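The ferry to Sturalville had been cancelled on account of wind, so I drove the long way, through Drustden, and got to my aunt's house after dark. The key was under the paint tin where she had always kept it. She had been dead since June. My brother had done the funeral and I had done the phone calls, and now it was 7th January and the house had to be emptied before the new people came.

I hadn't been inside for nine years. It smelled of floor polish and oranges. I put the kettle on and stood in my coat until it boiled, then went through the mail. There was a water bill, a seed catalogue and a letter from Rudholm, the firm that had bought the cannery, addressed to my uncle, who had been dead a good deal longer than she had. They wanted to return his pension overpayment. The sum was $1,654. I read it twice and put it in my pocket.

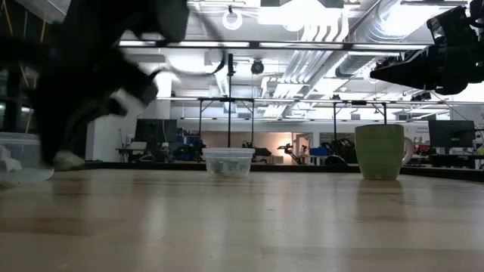 My aunt saved things. She had saved them all her life, and after my uncle died she did it with more method. Jars went in the laundry, string went in the hall cupboard, and anything with a lid went in the kitchen. I cleared the bench first and moved the rest to the long table, an old honey-coloured one with a shine on it that threw the ceiling light back at you. The tubs were the clear plastic kind, low and rectangular with a flat rim, and I lined them up and opened them one by one. Buttons. Fuse wire. Keys, none of them labelled. One held folded paper, and I left it till last, thinking it would be recipes.

It was ferry tickets. They were the old stiff sort, punched in the corner, Sturalville to Doucette and back. She had written on every one in pencil, very small. Some had the weather on them. Some had a single word, like "soup" or "quiet". A few had nothing but a tick.

I rang my brother.

"Did she know anyone in Doucette?" I said.

"Where?"

"Across the water. Doucette."

"There's nothing in Doucette," he said. "There's a wharf and a pub. What have you done about the fridge?"

I said I hadn't done anything about the fridge. He told me the man would be there at ten with the truck and it had to be defrosted by then. I switched it off at the wall, laid towels on the floor and went back to the tickets.

The last one was from the year she broke her hip. "Told him no more," it said. "He took it well." On the back she had written a number, 2,376, and underlined it. I thought it might be a telephone number with the front part missing, or money. I tried it on the lock of the little tin box in her wardrobe, but that one opened with a key, and after twenty minutes with the tub of keys I found the right one. There was nothing in there but her passport and a baby tooth.

I slept in the spare room under two quilts. The wind dropped sometime before morning.

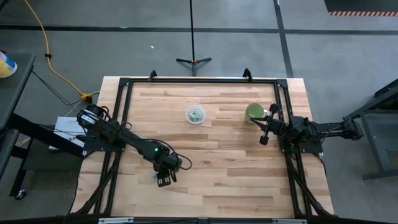
*Author: the ferryman's niece*

The man with the truck came early. He was big and slow and took his boots off at the door, which she would have liked. He took the fridge first, then the beds. When he came back for the wardrobe he saw the tickets spread out and stopped.

"My dad used to punch those," he said. "Him and your uncle, turn about. Before your uncle went to the cannery."

I hadn't known my uncle worked the boats after the war, or that there had been anyone to take turns with. I asked if his father was still living.

"Over in Doucette," he said. "Can't see much now. He still goes down to the wharf when it's fine."

He picked up one of the tickets and held it at arm's length to read it. It was one of the soup ones. He put it down where he had found it and squared it up with its neighbours.

"She used to come and do his books," he said. "Tuppence-ha'penny business, it didn't need books. She'd be there all afternoon."

We carried the wardrobe down between us. It stuck on the turn of the stairs and we had to take the doors off. Neither of us talked except to say left or right or hang on. When it was on the truck he tied it down and checked the ropes, then checked them again.

"What's two thousand, three hundred and seventy-six?" I asked him.

He thought about it. "Could be crossings," he said. "Dad kept a tally of his. I never heard that she did."

I went back in and looked at the tub. There weren't anything like that many tickets in it, so if it was crossings she had thrown most of them out and kept these. I didn't know how she had picked. I sat down on the bottom stair and read through them again, the weather ones and the word ones, and tried to put them in order by how steady the pencil was.

At noon the ferry was running. I could hear it from the front step -- two blasts, the same as when I was little. I washed the kitchen floor and left the keys with the agent, all of them, in their tub, and told her one would be for the back door.

Then I drove down to the wharf and joined the line of cars. The boy at the window asked if I wanted a single or a return. I had the tickets on the seat beside me with the seat belt across them. I said a return, and he printed it on a slip of thin paper, and I asked if I could borrow his pencil.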